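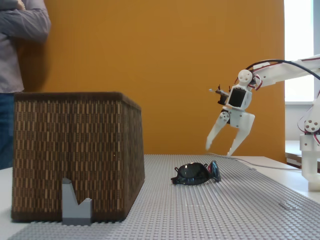

The Bekmont Household Records Service is sharing its guidance on family papers this April: what to keep, how to store it, and when to let it go. Most homes already have a place where paper gathers. A large woven basket with straight sides, such as the brown and tan one shown, is a perfectly good place for mail that has come in during the month. It should not be the place where a deed or a birth certificate lives. This thread covers the steps between the two. (1/20)

Start by gathering everything in one room. Check kitchen drawers, coat pockets, the glove compartment, and the shelf near the front door. Please do not sort as you go. Residents who sort while gathering tend to stop at the first drawer, and the rest of the house is left for another year. (2/20)

Make four piles: permanent, long-term, current, and discard. Use sheets of scrap paper as labels. If you cannot decide where an item goes, place it in long-term and move on. You can return to it when the other piles are finished. (3/20)

Permanent papers include birth, adoption, marriage, divorce, and death certificates; military discharge papers; naturalization papers; Social Security cards; and court orders concerning custody or a change of name. Keep the original in each case. A photocopy is useful for reference but is often refused when an original or certified copy is required. (4/20)

Wills need separate mention. Keep the signed original flat and whole. Do not remove the staples to make a copy, as missing or disturbed staples can lead to questions later about whether a page was changed. Tell the person you have named as executor where the original is kept. (5/20)

Home papers: keep the deed, the survey, and the closing papers for as long as you own the property. Keep receipts for improvements such as a new roof or an added room. These may matter for taxes when the home is sold, so they should stay on file well past the sale itself. (6/20)

We are often asked how long to keep tax returns. The answer depends on what was reported, and your tax preparer can advise you on your own return. Our general practice is to suggest keeping the return itself permanently. A single return takes up little room, and old returns are helpful when checking a lifetime earnings record. (7/20)

Monthly statements and utility bills belong in the current pile. We suggest keeping 12 months of each, in date order, with the newest in front. When a new statement arrives, the oldest comes out. Keep any bill that supports a tax deduction or an open dispute with the papers for that matter. (8/20)

Pay stubs can be kept until you have compared them with your yearly wage statement. If the totals agree, the stubs may be shredded. If they do not agree, keep all of them and contact your employer's payroll office in writing. (9/20)

Medical papers are the most common source of clutter in the files we see. Match each bill to the insurer's explanation of benefits and clip them together. Once a bill is paid and no claim is open, it can move to long-term. Vaccination records and surgical summaries are permanent. (10/20)

Warranties and manuals: write the purchase date on the front of the manual and tape the receipt inside. Many receipts are printed on heat-sensitive paper and will fade, sometimes within a single summer. Photocopy these soon after purchase and keep both. (11/20)

On storage. Paper does best in a room where people are comfortable. Attics are too hot, basements are often damp, and garages are both by turns. A closet shelf on an inside wall is usually the best choice in the house. Keep boxes off the floor in case of a leak. (12/20)

Please do not laminate certificates. Lamination cannot be safely undone, and some agencies will reject a laminated document. A plain polyester or polypropylene sleeve gives the same protection from handling. Avoid soft vinyl sleeves - they can stick to ink over time. (13/20)

Rubber bands dry out and leave marks, and ordinary paper clips rust. For papers in the permanent pile, use a folded sheet of acid-free paper as a wrapper, with the contents written on the outside in pencil. Sticky notes should be removed before filing, as the adhesive stays behind. (14/20)

A fire-resistant box is worth having, but please read the rating before you buy. Ratings state how long the box protects its contents and at what outside temperature. Many boxes are not waterproof. Place papers in a sealed plastic bag inside the box, and check twice a year for moisture. (15/20)

A note on safe deposit boxes: they are a sound place for deeds and certificates that you seldom need. They are a poor place for the only copy of a health care directive or burial instructions, which may be needed at night or on a holiday. Keep those at home and give copies to the people who will use them. (16/20)

Write a one-page index. List each paper, where it is kept, and the date you last checked it. Do not write account passwords or full Social Security numbers on the index. Place one copy with the permanent papers and give another to a relative or friend you trust. Our printed index form has 13 lines, and a second sheet may be attached. (17/20)

Shred anything that shows an account number, a signature, or a date of birth. Plain recycling is fine for envelopes, inserts, and advertising. Residents without a shredder may use the one at our Prisard Street counter from 9 a.m. until noon at no charge. Please remove binder clips first and bring no more than two grocery bags per visit. (18/20)

If a permanent paper is missing, request a certified copy from the office that issued it. For certificates issued in Bekmont, requests may be made at the counter or through Rirniro, our online request system. Allow 20 business days. Requests from outside the county must be sent by mail with a copy of your identification. (19/20)

Printed copies of this guidance, in regular and large type, are available at the front desk of the Sakalauskas Building. Staff can explain our forms and help you begin an index. We are unable to give legal or tax advice, and we ask that you not leave original papers with us overnight. Replies to this thread are read during office hours. Please do not post personal information in a reply. (20/20)

Updates > Threads > Household Papers

Recent threads from this account
Requesting a certified copy: counter, mail, and Rirniro
What to do with papers after a flood
Prisard Street counter: parking and entrance changes
Storing family photographs and negatives
Helping an older relative prepare a records index

This site uses cookies to remember your language and text size settings. By continuing to browse, you agree to their use. Accept | Manage settings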